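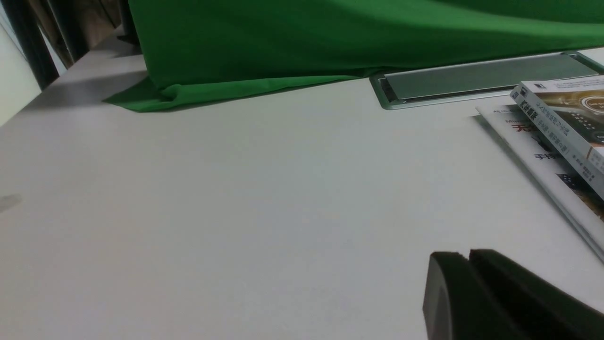

Jiahui Cai

ok so I went to the Stadgate open day. robotics lab, the one behind the bus depot. thread because I have too many notes and a train in a bit

2023-11-25, doors at ten, I got there at twenty past and there was already a line for the badge table. badge says JIAHUI C. close enough

first room is all talk. slides, a timeline, free pens. skip it if you go. go straight up the stairs to where the arms are

upstairs it's desk stuff. that's the whole theme this year. not cars not boxes. a desk. books, a lamp, a picture, green cloth behind it all. can an arm tidy a desk like a person would

sounds easy. is not easy

Ayantu Hadgu was running the table I stuck with. she's on the Wiltia project, which is the arm learning from people driving it by hand first. someone steers, the arm records, they do it again. and again. and again

she said they had 1666 recorded runs as of this week. I asked how many were any good. she laughed and said "define good"

a run = one go at one job. pick up the book, put it over there, done. can take up to 17 seconds if the person driving is new. Ayantu does it way faster, she doesn't even look at her hands

the books got me. two of them stacked, Chinese covers, the thick one sitting on the thin one. my mom would love these, one has a big red character like 天 on the front. I was reading the cover instead of watching teh arm, sorry Ayantu

anyway thick book on thin book is mean. go in too low and you take both. go in too high and you get air. Ayantu says paperbacks are worse than hardbacks bc they bend when you squeeze, and a bent one wants to slide out

there's also a metal cable cover thing set into the table and I asked if that messes with it. she said shiny stuff is a pain for the camera, yes, but real desks have them so it stays

good answer imo

then the lamp
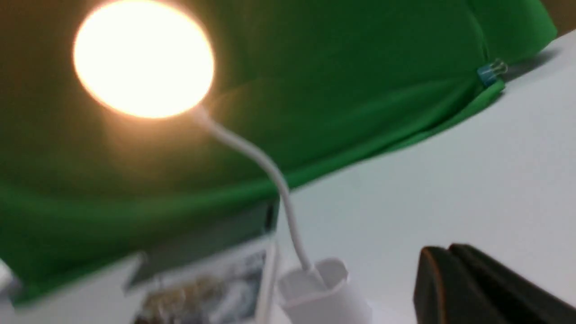

Lamp on, gripper at the right. Wiltia table, upstairs.

bendy neck lamp. you know the kind. Ayantu says the neck is the hard part, there's no one right place to hold it and it moves when you move it. so the arm has to guess and then guess again

and with the light on, the camera gets a big bright blob to deal with. plus everything blurs when the arm swings. I asked do you throw the blurry ones out. no. they keep them. she wants it to cope

they let people drive for a bit!! I signed up obviously. number 21 on the sheet

my turn: you hold a grip thing and the arm copies you, slightly behind. only slightly but your brain hates it. I overshot everything. got the book on my third try and a kid behind me said "finally"

fair

my lamp go was worse. I'm not going to talk about my lamp go

asked about the green cloth too. she says they can swap the background on the computer later, so one desk turns into lots of differnt desks. held on with binder clips. love that. big fancy arm, office supplies

other room had Cavau, that's the gripper team. went in for maybe five minutes. they had fingers in a tray you could touch, soft pads, hard pads, one with ridges. ridges felt the best, apparently the ridges are also the ones that wear out first

missed the Yin talk completely. it was full and the guy on the door was not bending. if anyone went pls tell me what they said about the mobile base, that's the one I wanted

food: one cart, dumplings, cash only. bring cash

stuff I'd tell you if you're going to the next one. go early. go upstairs first. sign the driving sheet before you look at anything. wear sleeves that don't flap, they make you roll them up

someone asked is it sped up in the videos on their page. Ayantu said some are, and the speed is written in the corner when they do that. in the room it's slow. like, make-a-cup-of-tea slow. I didn't mind. you can see it line up and change its mind

there were 2 kids who would not leave the lamp table. parents gave up and sat on the floor

she said they might do another one in spring, no date. will post if I hear

ok train's here. will answer replies tonight if the wifi holds

Recent from Jiahui Cai
Which bus actually goes to Stadgate now
October reading pile, late again
Fixed the kitchen drawer (it is not fixed)
Dumpling cart rankings, part 2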